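We use cookies to remember your basket and to count visits. By staying on this site you agree to this. OK

Skedell Hard Wax Oil, Clear Matte

Skedell is a wax oil for indoor wood: tabletops, desks, shelves, stair treads and window sills. It soaks into the surface and leaves a thin film that can be patched later without stripping the whole piece. It is sold ready to use. Do not thin it.

The clear matte version is made for pale woods such as ash, birch and maple. Ordinary linseed oil turns these yellow over the years. Skedell has a small amount of white pigment that holds the color close to bare wood. On walnut or other dark woods the pigment can show as a gray haze in the pores, so use Skedell Natural on those.

Preparation

Sand with the grain and finish at 150 grit. Going finer closes the surface and the oil will not soak in evenly. Vacuum well, then wipe with a dry cloth. Old varnish must come off completely. Old oil can stay if it is clean and dull.

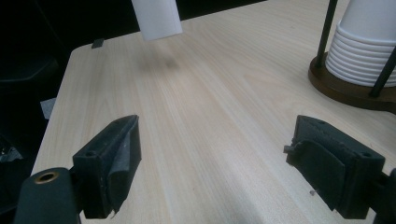

Application

Stir the can from the bottom up, and again halfway through the job. Put on a thin coat with a short-nap roller or a white pad and work it in along the grain. Leave it for 14 minutes, then wipe off everything that is still wet. Let it dry overnight and repeat. Two coats are enough for most furniture -- end grain may take a third.

The surface can be used with care after 18 hours. Keep water, rugs and hot dishes off it for a week.

Oily rags can catch fire on their own. Soak them in water and dry them flat outdoors before throwing them away.

Care

Wipe with a damp cloth and mild soap. Rings and light scratches can be rubbed out with a gray pad and a few drops of oil. A dining table in daily use should get a fresh coat every March or so, a shelf much less often.

Details

Item number: 756
Size: 2 quarts
Sheen: matte
Clean-up: mineral spirits
Storage: above freezing, lid tight

The smaller can is out of stock. Samples on birch are free from our Kostine shop, and Canan Karaca at the order desk can mail one out. Please say which wood you are working with.

Page updated 2018-07-29

Contact | Shipping and returns | © Kostine Wood Finishes | Back to top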